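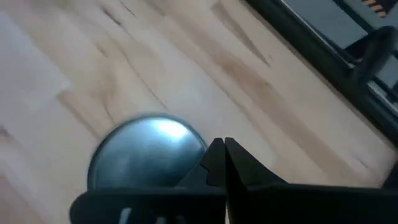
hardwax oil or poly on a light floor?

butkiene_77
OK so we're finally doing the floors in the back bedroom and my husband and I cannot agree. He wants water-based poly, done, never think about it again. I want hardwax oil because I can't stand that plasticky shine. We have 2 dogs and they are not gentle. Anybody lived with either one for a while?

Tsang_FP
Poly. I've had it down since we moved in and the dogs have done their worst. Get the matte and you won't see any shine at all.

hetus
Gotta disagree. Matte poly looks great right up until it scratches, and then you're sanding the whole room to fix one spot. With oil you rub a little more in and go have lunch. I've patched mine by the back door every March and it takes me 40 minutes, tops.

Tsang_FP
Every March! That's my point though - I don't want a floor with a calendar.

hetus
Ha, fair. I kind of like doing it, puts me in a spring mood.

miltov
Whatever you pick, try it on a scrap first. Oil warmed up our pale boards way more than I expected and my wife was NOT thrilled. Some brands sell one with a bit of white in it that keeps things lighter. I paid 70 bucks for a can and still have plenty left over.

butkiene_77
Oh that's good to know, I really don't want it going yellow. Does the white stuff look chalky?

miltov
Only if you leave it on too thick. Wipe it back hard and then wipe it again.

braltix
Don't forget rugs. We stayed off ours for a week and put the rug back too early anyway, and now there's a rectangle. Still mad about it.

butkiene_77
Noted, no rugs! Going to do 2 test boards this weekend, one of each, and let the dogs vote.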